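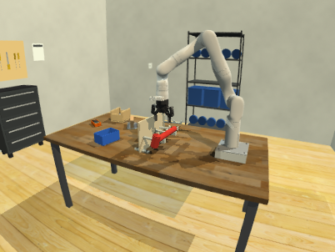 The simulated workshop, with the arm above the bench. The red tool in front of the board is the one I write about below.

Erlinda Maglaya
January 12, 2020
6 min read

Collecting examples for the arm, part two

In the first part I wrote about how I built the bench in the simulator. Several people wrote to me that they want to know more about the data and less about the wood texture, so today I write only about the data.

The task is still the same. The arm must take hold of the red tool, lift it, and put it into the blue bin at the other side of the upright board. A person does this in two seconds without thinking. For my learning program, which I call Matance, it is a long sequence of small decisions, and it can learn them only if I show it many good sequences. So I sit in the evening with a controller in my hand and I drive the arm myself, again and again, and the computer writes down every joint angle and every view of the bench.

Until now I have recorded 685 attempts. I kept 341 of them. When I told this to Niall Carnegie he thought that I was too strict, and maybe he is right, but let me explain what I throw away.

The first group is easy. In these attempts I dropped the tool or I hit the board with the fingers. I do not want the arm to learn this from me, so they go out. Later I may need some of them to teach it how to recover after a mistake, and for this reason I moved them into another folder and did not delete them.

The second group gave me more trouble. The tool arrives in the bin, everything looks correct, but in the middle I stopped for a moment to think. The program does not know that I was thinking. It sees only that over the board the arm should stay still, and then it learns to stay still. In June, when I trained the first version, the arm went nicely up, stopped above the board and never moved again. I looked for the error in my code for two weeks. The error was in my hands, because I had made this pause in almost every attempt.

Now I have a rule for myself. Before I press record I decide which way I will go, and if I hesitate I begin again. It sounds simple but after an hour I am tired and I start to hesitate without noticing. So I stop after one hour, also when the session goes well.

The third thing I learned is about the starting position. In the beginning I always left the tool at the same place, sloping up to the right, as in the picture. The arm became very good at this one position. Then I turned the tool a little and the fingers closed on air. I had 112 recordings of the same movement and they were worth maybe as much as ten. Blair MacRitchie suggested to let the computer choose the place and the angle before each attempt, and also to move the light, so that the shadows on the bench fall differently each time. I did both. The recording became slower, because some positions are really uncomfortable when the clamp hardware is near, and I needed to learn them first myself.

I leave the rest of the room as it is for now. The drawers, the shelves and the bins behind the arm have no function in the task, but I like that the program must learn to ignore them. Alistair Lamont would remove all of it and train on a gray background. We have discussed this many times and we do not agree. My next test will be to change the things on the shelves and see if the arm still does its work.

One practical advice, if you want to try something similar: write a short note after every session. I write the number of the first and the last attempt, what I changed, and how I felt. The last one looks unnecessary, but when I compared the notes with the results, the attempts from the evenings when I wrote "tired" were the ones I threw away most often. Before this I had only file names, and I could not remember what was different between one evening and another.

The version that trained over the holidays has seen only the cleaned attempts. It takes the tool more calmly than the old one and it does not stop over the board anymore. It still has a problem with letting go. It opens the fingers too early, when the tool is above the border of the bin and not yet inside. I think I do this myself a little, and the tool falls in only by luck, so I have to watch my own recordings again.

My goal is 200 more good attempts with the random positions, and then I will train again from zero. In part three I will show the curves.

14 shares
5 comments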